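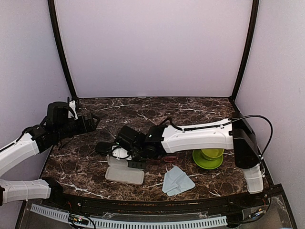 Two robot arms over a dark brown marble-patterned tabletop

Fovaron Lunch Pass, 98-Dollar Prepaid Meal Credit
Item code: FLP-98
Format: digital code, sent by email
Sold by: Zivau Meal Credits

The Fovaron Lunch Pass is a prepaid balance for ordering meals through the Zivau app and website. The buyer pays $98 and receives 2,000 meal points. Points are spent at checkout on any item marked with the Pass label, including sandwiches, rice bowls, soups, salads and bottled drinks. Catering trays, alcohol and gift items are excluded.

The pass is accepted at 1,958 restaurant locations. A location can leave or join the program at any time, so check the store list for your delivery address before you buy. Locations that deliver with their own drivers may set a higher minimum order than the one shown in the app.

Loading the pass

Open the confirmation email and copy the code. In the app, go to Wallet, then Add Pass, and paste the code without spaces. The balance normally appears right away. If the message "Code pending" is shown, the card payment has not cleared and the code should be tried again later the same day. Each account can hold 2 active passes. The older one is used up first.

A pass is tied to the first account that loads it. It cannot be moved to another account afterward – this includes accounts on the same family plan.
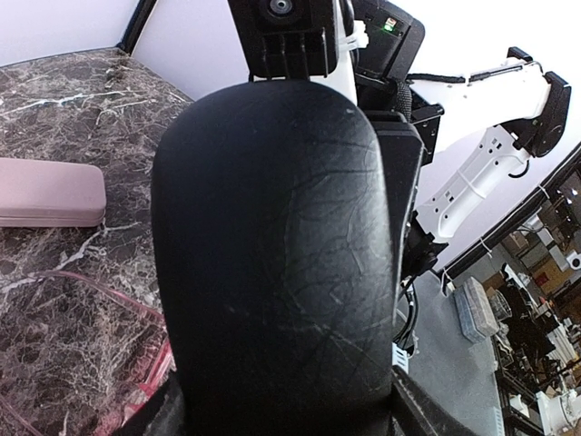 Can a Lunch Pass be combined with a promo code?

One promo code can be used per order together with the pass. The discount is taken off the meal price first, and points are then charged against the reduced amount. Codes that give free delivery are applied to the delivery fee only.

Fees and tax

Points cover the menu price and sales tax. Delivery fees, service fees and tips are charged to the card or bank account on file. An order placed with no payment method on file will be accepted for pickup only. When the order costs more than the remaining balance, the difference goes to the same payment method, and the receipt lists the two amounts on separate lines.

Point prices are set by each restaurant and are shown next to the dollar price. They may differ between two locations of the same chain. The price in effect when the order is submitted is the one charged.
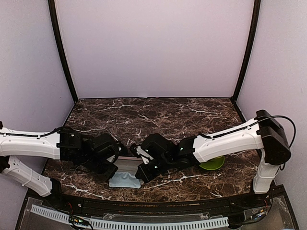 Scheduled orders follow the same rule, with one difference. Points for a scheduled order are held when the order is placed and charged when the restaurant accepts it. A held amount cannot be spent elsewhere. If the restaurant declines, the hold is released and the points return to the pass they came from, with the original expiration date.

Refunds

Unloaded codes can be returned for the full purchase price. Loaded passes are not refundable, even if no points have been spent. Points for missing or incorrect items are credited back after a report is filed under Order Help – attach the receipt number, which starts with ZV.

Page last revised November 28, 2018. Product contact: Oluwatosin Shehu, Pass Support.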